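Wet Ground Grazing and Tree Rows at Prelosgate
Student project report, land and water module
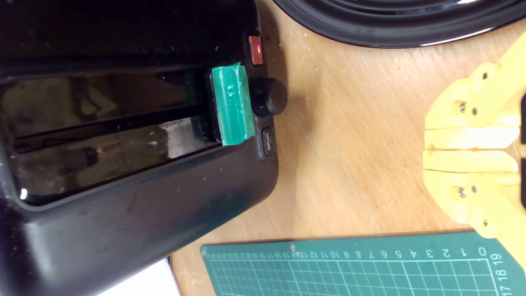
Black toaster with green tape around the lever.

Summary

This project looked at whether rows of trees could be added to wet pasture at Prelosgate without taking away too much grazing. The site is a low field beside the river, used for cattle from late spring to the end of August and left empty for the rest of the year. We surveyed the ground, mapped where water stands, and drew up a planting plan with two options. We recommend the narrower option, with willow and alder along the old drainage lines and the higher ground left open.

Background

Prelosgate is a mixed farm downstream of Trurcombe. The field we worked on is the lowest part of it. It floods most winters, and the bottom corner often stays too soft to walk cattle on until well into spring. In the past it was drained by open ditches, but these have silted up and only one still carries water to the river.

The farm does not want to dig the ditches out again. Clearing them is expensive and the work would need repeating. The question given to us was what else the field could be used for if it were allowed to stay wet in places.

Tree rows on grazing land are often called silvopasture. The trees give shade and shelter, the roots hold the soil, and cut branches can be fed to stock as tree hay. On wet ground the choice of species is limited. We read about willow, alder, black poplar and aspen before visiting the site.

Method

We walked the field on a grid and took 60 soil cores with a hand auger. At each point we noted the depth to grey or mottled soil, which shows where the ground is waterlogged for long periods. We also wrote down the main plants within a square metre. Soft rush, creeping buttercup and silver grass were the most useful signs - though we later dropped silver grass from the list, as we had confused it with tufted hair-grass on the first visit.

Levels were taken with a borrowed dumpy level from the gate post at the top of the field. There was some trouble closing the circuit on the first attempt, so it was run again the following Friday and the second set of readings was used.

For the planting plan we used the Kaushik spacing sheet, a spreadsheet passed down from an earlier year of this module. It takes the row width, the tree spacing and the width of the machinery, and gives the share of the field lost to trees. We changed it to allow for rows that bend, as the ditches at Prelosgate are not straight.

Results

Of the cores, 34 showed mottling close to the surface. Nearly all of these were in the bottom corner or along the old ditches. The ground by the gate is well drained and has a thick turf with clover in it.

The levels showed that the field falls less than we expected. There is a shallow ridge running across the middle which holds water back on its upper side. It cannot be seen easily when the grass is long. The farm map does not show it, and we think it may be spoil from when the ditches were first dug.

Option A is a set of straight rows across the whole field, 12 metres apart. This gives the most trees and is simple to fence, but it puts trees on the best grazing and the rows cross the ridge at an awkward angle.

Option B follows the ditch lines only, with a double row of willow and alder planted 2 metres apart in the row. It takes up much less of the field. The fencing is longer for each tree planted, which raises the cost, and the bends make it harder to use a mower near the fence.

Discussion

Option B fits the field better. The land along the ditches is already poor grazing and the cattle tend to trample it in wet weather. Fencing it off would protect the banks and should slow the movement of silt into the river. The top of the field would carry on as before.

Access is the main weak point. The cattle would need at least one crossing over the old ditch, and this needs a firm base. Stone would have to be brought in while the ground is dry. We looked at a ready-made crossing from Sterkotport but did not get a delivery price in time to include it.

We did not look at flood flow in any detail. Fences near a river can catch debris and send water where it is not wanted, and the advice we read was to use as few strands as possible or fencing that drops flat. Permission may also be needed for planting close to the bank. Both points should be settled before any stakes are bought.

Limits of the work

All our visits were made in one season, so the plant records miss anything that flowers early. The cores were taken by different members of the group and the judgement of mottling varies a little between us. Tree growth figures were taken from reading, not from the site, and the tree hay yield in the costings is a guess based on drier land.

Recommendations

Plant Option B in stages, starting with the bottom corner, using cuttings from willow already growing at Trurcombe if the owner agrees. Leave the ridge alone until its effect on standing water has been watched through a winter. Repeat the soil cores at the same grid points after the third year - the grid is given in Appendix 1 and the level readings in Appendix 2.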